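Two grippers, three cameras, and a bowl I have come to hate

So I finally did the thing I've been promising in the comments since January, which is sit down and compare the two grippers I keep going back and forth on. All of this is in simulation, by the way. I don't have a real arm in my apartment, I have a desktop computer with a loud fan and a very patient downstairs neighbor. But the simulated arm behaves well enough that I've learned a ton from it, and nothing costs anything when I drive it straight through a table at full speed (which I have done, more than I'd like to admit).

The setup is a pick-from-a-bowl task that Vesela Nikolovski built and was nice enough to share with me. There's a table, there's a gray bowl with a wobbly rim, and there's a piece of fruit in the bowl. Depending on which version of the task you load you get an apple or a mango, plus some cans and a mug scattered around to get in the way. You have to get the fruit out without shoving the bowl across the table. That's it! It sounds like a beginner exercise and I treated it like one, and I lost a whole weekend to it.

The two grippers are the Gudari, which is a plain pair of parallel jaws with rubbery pads, and the Braltari, which is the three-finger one that everybody in our little group chat is excited about. I had the model files for both, I had the same controller running for both, and I gave each of them 400 tries. I wanted the cameras to be part of the comparison too, so I ran everything three ways: with a close camera down by the gripper, with an overhead one, and with a wide one off to the side that sees most of the room.

Let me start with the close camera, which is the one I was sure would win. My thinking was that when you're trying to grab a thing you want to be looking at the thing. And the detail really is lovely, you get every little speckle on the skin. 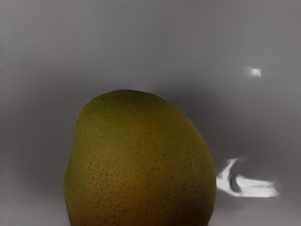

The trouble is that a close camera knows everything about the fruit and hardly anything about the bowl. My grasp planner would find a beautiful pair of contact points on either side, all confident, and then one of the fingers would come down right on the rim. Bonk. The bowl scoots, the fruit rolls, and the controller keeps going toward where the fruit used to be. I watched that happen so many times that I started saying "bonk" out loud before it landed.

I also had a problem with shiny stuff. The bowl in this task has a gloss to it, and up close the highlights on it blur into bright patches. My segmentation code is old and dumb and cares far too much about brightness, so every now and then it would decide that one of those patches was part of the mango and shift the whole grasp to one side. I spent an evening convinced the Braltari fingers were miscalibrated. They were fine. It was my threshold. Kastriot Ristić looked at my plots for maybe a minute and asked me if I'd tried turning the lights down, and I was annoyed at him for the rest of the day.

(Turning the lights down helped.)

Okay, so the overhead camera. I'd ignored it for ages because it seemed boring, and I was wrong about that. From up there the planner gets the bowl and the fruit together, so it can work out which directions have room for a finger and which ones don't. The wavy rim matters a lot here. If it were a plain round bowl you could come in from any angle and not care, but with this one there are spots where the rim folds inward and spots where it opens out, and the Gudari really needs the ones that open out. Two jaws, one line between them, and you had better pick the right line.

The one thing I'd change is the placement. Mine is set too far toward one side of the table, so I'm spending a lot of pixels on bare wood and losing part of the bowl and the fruit. I kept meaning to move it and then I had a couple hundred runs done and didn't want to start over. I know, I know.
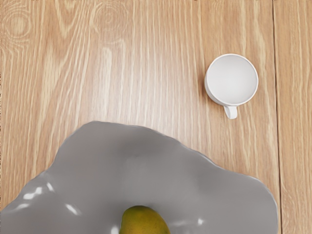

Do you need depth for this, or is a regular color camera enough?
For a single piece of fruit in a bowl, color was enough for me, as long as the planner already knew the height of the table. I'd add depth as soon as there are two things in the bowl touching each other.

Nusrat Sarkar disagrees with me on that pretty strongly and will probably say so in the comments, and she has done this for longer than I have, so take it as one person's opinion.

Back to the grippers. The Gudari is easy to love. It opens, it closes, it tells you how far apart the jaws are, and when it fails you can usually see why. On the apple it was great from the first batch. The apple's close to round, so whichever line you pick is more or less fine as long as you clear the rim. On the mango it got picky. If it grabbed across the narrow direction everything was good, and if it grabbed along the long direction the fruit would slowly pivot as the arm lifted, like it was trying to get a look at the floor, and then slip out.

The Braltari is a different mood entirely. It wants to wrap around things. When it gets a good grip you can swing the arm around like a maniac and the fruit stays put, and I had a lot of fun doing that, more than was useful. But three fingers need three gaps between the fruit and the bowl wall, and in a shallow bowl with a lumpy rim that's asking a lot. What finally got it working was coming in with the fingers mostly straight and closing late, down near the fruit, where before I'd been arriving with them already spread like a claw machine. I don't know why I was so attached to the claw machine pose. It looked cool, I guess.

I also messed with the controller a bit, going from plain position control to something softer that gives when it touches. Larysa Hordiienko wrote the version I used and it drops right in, two lines in the config. With the Gudari I barely noticed. With the Braltari it was huge! A finger that brushes the rim now just sort of slides off it and carries on down, and the bowl mostly stays where it is. If you take one thing from this post and you own anything with more than two fingers, go get a softer controller before you go shopping for a better camera.

The wide camera was the last one I tried, and for planning grasps it was pretty bad, which I expected. The fruit is tiny from back there and half the time the arm is in the way of something. What it's wonderful for is figuring out what went wrong afterward. I'd have a string of failures that made no sense from overhead, and then I'd watch the side recording and see that the wrist was coming in tilted or the elbow was swinging out wider than I'd thought. I now save the wide recording for every single run, and my hard drive is not happy. 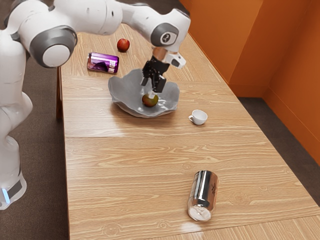

The apple version of the task from the wide camera, fingers down in the bowl.

I should say something about the cans as well. They don't do anything in this task, they're only clutter, but they're shiny clutter, and the side camera had my poor old segmentation code very interested in them. I ended up masking out everything except the bowl area, and I'm a little ashamed of that because it's cheating, kind of. A real kitchen doesn't come with a mask. Valbona Dimitrov has a proper learned segmenter that she trained on the Chaturvedi fruit set and she's offered to help me get it running, so that's next on the list.

Where I've landed for now: Gudari with the overhead camera if I just want it to work, Braltari with the overhead camera and Larysa's soft controller if I've got an evening free and feel like tuning things. The close camera I'm keeping switched on for the last bit of the descent only, when the planner has already picked its line and just needs a small nudge left or right. Mixing the two like that was better than either one alone for the mango, and about the same for the apple.

I haven't put the full results table up yet because I found a mistake in how I was counting a "success" (if the bowl came up with the fruit, hanging off a finger, my script was perfectly happy with that). So I have to go back and re-score both sets. When that's done I'll post the table and the configs together, and if you want the task files before then, ask me in the comments and I'll check with Vesela.

Next time I want to tip the bowl over on purpose and see who copes. My money's on the three fingers.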